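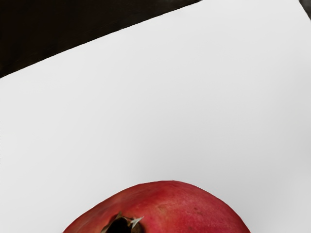
Reading time: 2 minutes

Ornbridge workshop, speaker notes – 2025-09-26
Good practice for simulated pick-and-place trials

Print this page | E-mail this page

Opening. State the scope: simulated tabletop tasks with fruit, one arm, one tray. Hardware trials are covered in the Jareron guide and are out of scope.

Rule 1. Fix the object list before the first run. Each fruit gets a named model and a version number. Surface marks and blemishes are part of the model and must not be edited between runs.

Rule 2. Log the view with the result. A close view with little but rind and a plain white surface cannot be used to score placement. Score from a view that takes in the gripper and the whole tray.
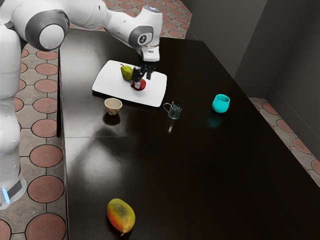 Slide 4. Gripper over the tray, left finger at the apple. Mango, cups and glass mug on the bare table.

Rule 3. Declare the objects that are not part of the task. Contact with any of them is recorded as a fault, even where the fruit ends up in the right place.

Rule 4. Report all runs. The Asier set has 2,000 runs; 571 were stopped early and 209 of those had no reason code. Those 209 stay in the total – do not drop them.

Pause for questions on reason codes.

Rule 5. Keep the seed, the scene file and the software build together. The Hyvönen template, revised in June, has a field for each.

Close. Draft wording for Rule 3 is on the handout. Comments go to the Ornbridge working group in writing.

Print | E-mail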